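Workshop Tips: Folding Clothes with Hand-Held Grippers

These notes are for the Bekorby club's folding project. Most of them come from Ha-neul Bae's notebook and from the mistakes we made in October. If you are in the group that folds at home, read the part about zippers before you start.

Before you fold

Charge both grippers the night before. A gripper that dies halfway through a sweatshirt costs you the whole run.

Wipe the lenses with a dry microfiber cloth. Paper towels leave lint, and window cleaner leaves a film that shows up as haze when the sun is out.

Check the finger screws with the small driver in the lid of the parts box. Snug is enough. Haziq Nasution stripped two of them in one evening by leaning on the handle.

Wash the finger pads with dish soap if they have picked up fabric softener. Dryer sheets are the worst for this. Rinse, let them air dry, and do not put them on a radiator – the plastic warps.

Picking a surface

A made bed works better than a table for big items. Pull the sheet tight first, or the fingers will pick up the sheet along with the shirt. For socks and dish towels, use a table with a bath towel spread over it.

Push pillows up to the head end and leave them there. You want enough flat space to lay the garment out with both sleeves open.

Getting hold of the cloth

Pinch a fold, never a flat layer. If there is no fold, make one by pushing the closed fingertips an inch across the fabric, then open and grab.

Thin T-shirts need a light squeeze. Sweatshirts and fleece need a full one, and a wider bite.

Stay off zipper pulls, buttons and drawstring ends. Metal chews up the pads, and a set has to last us the whole term. Take hold of the cloth beside the zipper.

Ribbed cuffs stretch. If you drag a sleeve by the cuff it springs back when you let go, so grab it a little higher up.

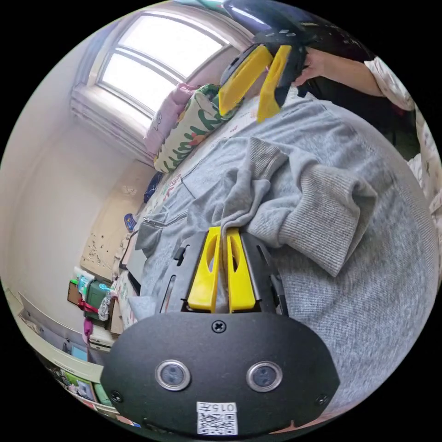 Gray knit top with a zippered pocket, one gripper pinching a fold of the cloth.

Order for a sweatshirt

1. Close the zipper by hand, if it has one.
2. Lay it face down and pull the hem straight.
3. Fold the left side in to the middle, sleeve along the back.
4. Do the same on the right.
5. Bring the hem up to the collar with both grippers at once.

Keep each run under 60 seconds if you can. Past 125 we throw it out and start over. Tadeusz Szczepańska has the timing sheet, so send him your numbers before the next meeting.

Putting things away

Close the fingers before the grippers go in the case. Loose screws go in the jar marked Dondach, and worn pads go back to Kyung-tae Ko, who is keeping them for the wear chart.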